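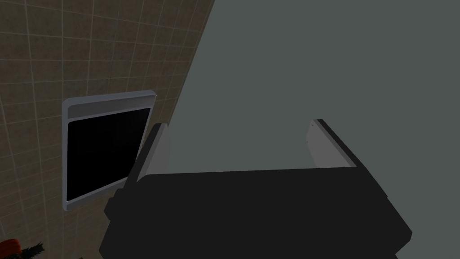
一对浅灰色夹指，张开状态（电脑渲染图）

Nevbridge 社区通讯 楼里楼外

旧自来水管更换，第二段开工前要知道的事

先说要紧的：7月起换 Hunt 路这一段，从桥头到老粮站，二十几户门口都要挖。第一段（Irnska 巷）已经回填完，路面还没铺沥青，推婴儿车的绕一下，走菜场那侧。

上次开会来的人不多，下雨。会上说的东西我尽量记全了，漏了的下期补。

为什么要换。老管子是铸铁的，里面锈得厉害，水压一到晚饭时间就往下掉，五楼以上洗澡要等。去年冬天爆了两回，一回在桥头，一回在理发店门口，理发店停了整整一个星期。老板到现在见人还讲这个事。新管是球墨铸铁，内衬水泥砂浆，施工单位 Celtus 带了一截样品到会上，大家传着看了一圈，沉。

怎么停水。不会一整天都停。早上九点到下午四点，分段停，轮到哪几户头天晚上贴条子在单元门上。条子是黄的，别跟收废品的广告一块儿撕了，上次真有人撕了。停水当天早上先接两桶，冲厕所用。热水器记得关掉电源，等来水以后先开冷水龙头放几分钟，黄水放干净了再用。洗衣机当天最好别开，白衬衫染黄了找谁都没用。

净水器的滤芯：来水头两天先走旁通，不会弄的可以问 Efren Bautista，他家里装过三种不同牌子的，晚上一般都在。

水表。这次连表一起换，换成远传的，以后不用敲门抄表了。旧表读数换之前要当面拍照，双方签字。家里没人的话可以委托邻居，写个条就行，写清楚门牌号和姓名，不用盖章。Smaranda Avram 问出租的房子怎么办，答复是房东或者租客签都可以，签一个就算。旧表上欠的水费照旧表结，新表从零开始走，不会算两遍。

钱的事。主管到水表这一段不收费。水表往里是自己家的，要换自己掏。老楼里面很多还是镀锌管，Celtus 说可以顺便做，报价单贴在门卫室玻璃上，做不做随意，找别家也行。会上吵得最久的就是这个，有人觉得顺便做应该便宜，有人觉得还是贵了。没有结论。想几户合起来谈价的，找 Algirdas Sakalauskas 登记，他愿意牵头，截止到6月底。

停车。施工期间 Hunt 路单边不能停，具体是双号那侧。老粮站院子里临时划出来 16 个车位，先到先停，不留位，不准拿椅子占。椅子占位的会被收走，收走了放在门卫室后面，自己去领。电动车停到菜场棚子底下，那边有充电口，但是只有一排能用，另一排跳闸还没修。

垃圾桶挪到理发店对面。早上收运时间不变。大件垃圾那几周暂停，旧床垫旧沙发先忍一忍，别往沟边上堆，去年有人堆了个衣柜，挖机进不来，耽误了半天。

公交。7 路车不进 Hunt 路，改走桥下，桥头那一站临时取消，往前走到诊所门口上车。末班车时间不变。腿脚不方便的老人去诊所拿药，可以提前打电话，药房答应周二周四送。

树。大家最关心的那棵槐树，不砍。管线往路中间偏了一点让开树根，图纸改过了，Reet Org 去看过新图，确认过。靠近老粮站那两棵小的要移，移到河边，秋天再移，夏天移活不了。树底下的石凳先搬走，完工放回原处。

噪音。早上八点前不准开破碎机，中午十二点到一点半停。晚上原则上不干，除非接口没接完水回不来，那种情况会提前在群里说一声。有考试的家庭请跟门卫室报一下日期，能避就避。

第一段的遗留问题，顺便交代一下：
Irnska 巷 2 号门口的井盖响，车一压就哐当，已经报了，说是垫圈没垫好，下周来弄。
有三户反应来水后水压太大，龙头滋水，调一下入户阀就好，往右拧小半圈，不要拧死。
围墙底下渗水那处，查过了，不是新管漏，是原来的雨水沟堵了。沟已经掏开，掏出来一大堆树叶还有一只拖鞋。
沥青等全部挖完一起铺。催也没用，我催过了。

关于水质。换管以后会取样送检，结果贴公告栏，一共取两次，一次刚通水，一次隔两周。会上有人要求自己也送一份去检，可以，费用自理，取样瓶要用检测站给的，不能拿矿泉水瓶装，装了人家不收。取样前龙头上的滤网要拆下来，水放够五分钟。第一段的两次结果都已经贴出来了，浊度和余氯在合格范围内，想看明细的自己去看，字很小，带眼镜。

河边步道那边跟这次工程没关系，路灯不亮是另一回事，电力那边说在排队。Heino Jankauskaitė 写了第三封信去催，有回音再登。

进度安排（以黄条子为准，下雨顺延）：
桥头到理发店，7月上旬
理发店到诊所路口，7月中旬
诊所路口到老粮站，7月下旬
路面恢复，看天

其它零碎的。借书角停水那几天照常开，厕所不能用。老年合唱团排练改到小学音乐教室，从侧门进，进门登记。剪刀磨刀的师傅本月不来，下月来。有人在菜场捡到一串钥匙，上面挂一只蓝色塑料鱼，在门卫室，来领的时候说一下一共有几把。修鞋摊挪到桥头南侧了，还是那个师傅，价钱没变。

有问题打值班电话，分机 1114，上午打得通，下午不一定。或者写纸条塞意见箱，意见箱钥匙找到了，以前塞的几乎都看过了，关于广场舞音量的那几张下期一起回。

下期截稿前想登寻物、转让、合租的，字数少一点，版面紧。手写也收，字写大些。

Nevbridge 社区通讯，2026年4月23日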